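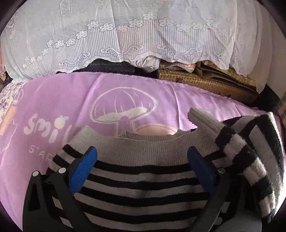

The Mullgate Clothing Exchange opened its doors in October and has since taken in 3,000 garments from households in the town and the surrounding villages. Most of what arrives is knitwear, and most of the knitwear has something the matter with it. A striped sweater with a ribbed band, of the sort that may be laid out across a purple printed bed sheet in a back bedroom while its owner decides whether to keep it, is the kind of item the Exchange was set up to receive. Comfort Ofori, who has directed the service from the beginning, spoke to the Festhorpe and District Bulletin on January 28, 2026 about its first winter, its plans for the year and the difficulties of persuading people to part with clothes they no longer wear.

Ms Ofori came to the post after 33 years in the textile trade, the greater part of them spent in the finishing room of a knitwear manufacturer and the remainder teaching repair and alteration to adults. She was appointed by the Protard Trust, which meets the running costs of the Exchange and owns the former bank building in which it is housed. The Trust had originally proposed a charity shop. Ms Ofori advised against it.

"Mullgate already had shops of that kind and they were well run," she said. "What the town lacked was a place where a garment could be mended before it was passed on. A shop cannot sell a jumper with a hole in the elbow. It goes into a sack and the sack goes to a merchant, and after that the donor has no idea what becomes of it. I asked the Trust to pay for a workroom instead, and to its credit it did so."

Under the arrangements now in place, a resident may bring in clean clothing on any weekday morning and receive a credit for each item accepted. Credits may be used to take other clothing from the rails, or to pay for a repair to something the resident wishes to keep. Those without credits may apply for a starting allowance, and no proof of income is asked for. Ms Ofori said that this last point had been discussed at length with the trustees.

"There was a view that we should ask for some evidence of need," she said. "My own experience is that people who are short of money are tired of giving evidence. The cost to us of a person taking a coat they could have bought elsewhere is small. I was content to defend that position and I remain content to defend it."

Of the garments received, 400 have required work before they could be placed on the rails. The most common faults are opened seams at the underarm, moth damage, worn cuffs and missing buttons. Felted woollens are accepted if they are large enough to be cut down. Items that cannot be repaired are sorted by fibre, and anything that can be unravelled is wound into balls for the knitting class.

Asked whether the unravelling was worth the labour, Ms Ofori was frank. "In money terms, very rarely," she said. "It depends on how the piece was made. If the panels were knitted to shape and joined afterwards, you can undo the seam and draw out one long continuous thread. If they were cut from a larger piece of fabric, you will have hundreds of short lengths and a headache. We teach people to look at the inside of the side seam before they begin. Stripes are a further trouble, as the yarn usually changes at each colour. I would sooner mend a striped jumper than unravel it."

The repair classes are held in the workroom and are limited by the number of tables. There are at present 2 courses, one for beginners and one for those who can already darn and sew a plain seam. The beginners' course deals first with washing and storage, a decision that has caused some surprise among those attending.

"They come expecting a needle and I talk to them about drawers," Ms Ofori said. "A good deal of the damage we see was done in the cupboard. Knitwear is hung on wire hangers until the shoulders drop. It is put away after one wearing with a trace of food on the front, and the moth finds it. I ask everyone to go home, take out every woollen they own, lay each one flat on the bed and look at it in daylight, both sides. Some of them have not done that in years."

She recommends that heavy knitwear be folded and kept in a closed box or a cotton bag, and that it be washed before it is put away for the summer. Cedar and lavender are pleasant, in her view, but should not be relied upon. Where moth is suspected, a garment may be sealed in a bag and placed in a domestic freezer for a fortnight.

The Exchange has not been without its critics. A number of local traders expressed concern before the opening that free clothing would draw custom away from the high street. Ms Ofori said she had met several of them and understood the worry. The Exchange does not accept new goods with the labels attached, and it does not stock school uniform, which remains the business of the outfitter on Station Road. The workroom buys its thread, zips and buttons in the town wherever it can.

"I would not claim that we have brought anybody trade," she said. "I think we have probably not taken much away. The outfitter now sends us trousers to be let down, and we send people to him for blazers. That came about through conversation and I should like more of it."

A second complaint has concerned the opening hours, which exclude most people in full-time work. Ms Ofori accepted that this was a fair criticism. A request for funding to open on one evening each week has been put to the Protard Trust, and a decision is expected before the spring. If it is approved, a part-time member of staff will be taken on to receive clothing and keep the records.

The Exchange also maintains a connection with Ayaaba, a tailoring workshop with which Ms Ofori has corresponded for many years and whose patching methods she teaches on the second course. The workshop has supplied a set of sample pieces showing each stage of a reinforced knee and elbow, and these are kept in a folder which students may borrow. She was careful to say that no clothing is sent there from Mullgate.

"They have asked me very plainly not to send them other people's old clothes, and I respect that," she said. "What passes between us is knowledge, mostly by letter. They have strong opinions about my buttonholes."

On the question of whether the scheme could be copied elsewhere, Ms Ofori was cautious. Officers from Festhorpe have visited and asked for a copy of the accounts, which has been supplied. She believes that a suitable building and a paid repairer are the two requirements that cannot be avoided, and she would discourage any town from starting without both.

"Goodwill will fill your rails in a week," she said. "After that you have a room full of clothes with loose hems, and somebody must sit down and sew them. That is skilled work. I have spent a working life watching it be treated as though it were not, and I would not wish to run a service that did the same."

Residents wishing to donate are asked to bring clothing washed and dry, in bags small enough to be carried by one person. Shoes, pillows and duvets cannot be accepted. Places on the next beginners' course may be reserved at the front desk during opening hours, and those attending should bring one garment of their own in need of repair.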